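How to score a baseball game by hand

I went to my first Vukside game with a pencil, a folded sheet of squared paper and no idea what I was doing. By the third inning I was hooked. Keeping score makes you watch every pitch, and you come home with the whole game on one page – brilliant!

You'll need a scoresheet, a pencil and a rubber. Don't use a pen, you will regret it by the second batter. Printed pads are fine, and the ones at the Tretilholm club shop have 30 sheets in them, but a ruled exercise book does the job too.

Write the visiting team on one sheet and the home team on another. List the batters down the left in batting order, with each player's position next to the name. The innings go across the top.

Positions are written as numbers, and you do have to learn these:

1 pitcher
2 catcher
3 first base
4 second base
5 third base
6 shortstop
7 left field
8 centre field
9 right field

The one that catches everybody out is the shortstop, who stands between second and third but is number 6. Say them aloud on the bus and they'll stick.
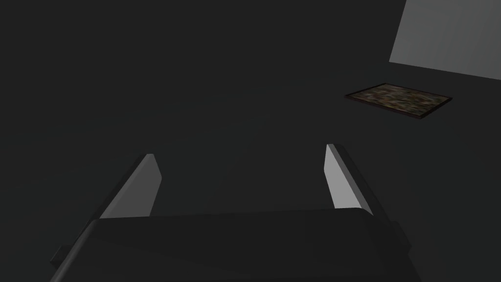 Now for the fun bit. Each box on the sheet is one batter's turn, and you write in it what happened. A ground ball picked up by the shortstop and thrown to first is 6-3. A fly ball caught in centre field is F8. A strikeout is K, and if the batter stood there and watched the third strike go by, you write the K backwards (my favourite thing in all of scoring). A walk is BB. Put the number of the out in a little circle in the corner so you know where you are.

For hits, draw the batter's path around a small diamond inside the box. A single is one line from home to first, a double goes on to second, and so on. When a later batter moves the runner along, go back and draw the next line. If the runner gets home, shade in the whole diamond. 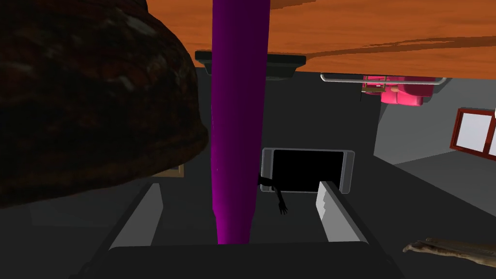

A magenta cylinder, close up

At the end of each half inning, draw a slanting line under the last batter's box so you know who leads off next time. Then add up the runs and hits at the foot of the column. Do it straight away, while the teams are swapping over.

Substitutions are where my early sheets fell apart. Draw a thick upright line where the new player comes in and write the name under the old one. Leave yourself room for this! The Gashi sheets have a spare row under every batter and I wouldn't go back to single rows now.

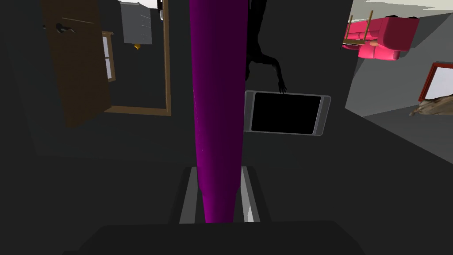 You will miss plays. Everyone looks down at the wrong moment, or goes for chips. Put a small dot in the box and ask the person next to you, or wait for the next break and work it out from where the runners are standing. I still do this at Raltico, where the low seats make it hard to see left field.

Start with a slow game if you can, and just do outs and hits the first time. Leave balls and strikes until the rest comes easily.

Last updated April 2025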